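News > Press room > Zorska opens workshop for Plurkwood sorting bins

Zorska opens workshop for Plurkwood sorting bins in Pendmont
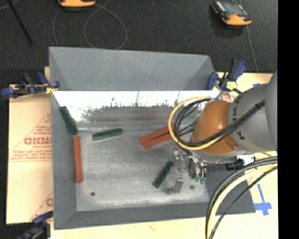

PENDMONT, 2024-04-09 – Zorska, the maker of play and learning furniture, informs its customers and partners that the new workshop in Pugh Street has started its regular work. In this workshop the company will produce the Plurkwood line of sorting bins, together with the block sets which belong to them. The bins are intended for nurseries, school classrooms, hospital playrooms and family homes.

Search the press room Search All years Go

Plurkwood bins are made of wood and painted by hand in grey. The inner walls are sloped, so a block which is dropped near the side will slide back towards the floor of the bin, and a small child can reach it without climbing on a chair. The floor has a speckled finish. According to the company, this finish was asked for by teachers, who complained that a plain white floor looks dirty after one week of use.

The blocks of the first set come in two colours, dark green and orange-red. The company considered for a long time whether to offer more colours. During the trial period it was noticed that younger children begin to sort by themselves when the choice is small, and that with many colours they prefer to build. Both activities are welcome, but the Plurkwood bin was planned for sorting, and therefore the set has stayed with two.

"We wanted a piece of furniture which can stand in the middle of a table and be used from every side," said Nest Parri, head of product at Zorska. "In my first drawings the walls were straight, and it was a very nice box. Then we gave it to the children and they could not take out the last block from the corner. I had to make the drawings again from the beginning, and I am glad that I did it."

The trial was carried out in a nursery and in a primary school in Pendmont. In total 143 children used the bins. The staff wrote their remarks in a notebook which was left beside each bin, and these remarks were read by the workshop every month. Several changes came from the notebooks. The upper edge was made smoother. The blocks became longer, as the short ones were often carried away in pockets. The paint was also changed, after the first one kept the marks of wax crayons.

One remark which appeared many times was about noise. Wooden blocks which fall on a wooden floor are loud, and in a room with several bins it becomes difficult to speak. The workshop has tested a felt sheet that can be laid in the bin and taken out for washing. The sheet is not a part of the standard delivery, but it can be ordered separately, and bins which were bought earlier can be fitted with it as well.

The workshop in Pugh Street was formerly a store for garden furniture. The cutting room and the painting room are now divided by a double door, and the painting room has received new ventilation. In the first year the company plans to produce 1700 bins. The first 100 are already promised to schools in the region and will be delivered before the summer holiday. Private customers can place their orders from July.

For schools which wish to see the product before they decide, Zorska offers a loan of one bin with a block set. The loan is free of charge, and only the transport back must be paid by the school. The bin should be placed on a firm, level table. It may be cleaned with a damp cloth and mild soap. Strong cleaning liquids can damage the paint and should not be used.

Broken or lost blocks can be replaced one by one. "A school should not buy a whole set when it has lost a single green block," said Nest Parri. "It is a small thing, but teachers have asked me this question at every meeting." Replacement blocks are cut from the same wood as the original ones, although a small difference in shade is possible between two batches of paint.

The company also accepts old bins for repair. The customer should write to the workshop first and describe the damage, if possible with the year of purchase. Bins which cannot be repaired will be taken apart, and the good parts of the wood will be used for blocks.

Visitors are welcome in the workshop after an appointment. Groups of teachers are asked to write at least two weeks before, as the painting room cannot be entered on the days when paint is drying.

Press contact: Nest Parri, Zorska, Pugh Street workshop, Pendmont. Photographs in print quality and a price list for schools are sent on request.

Products Schools Repairs Press room Contact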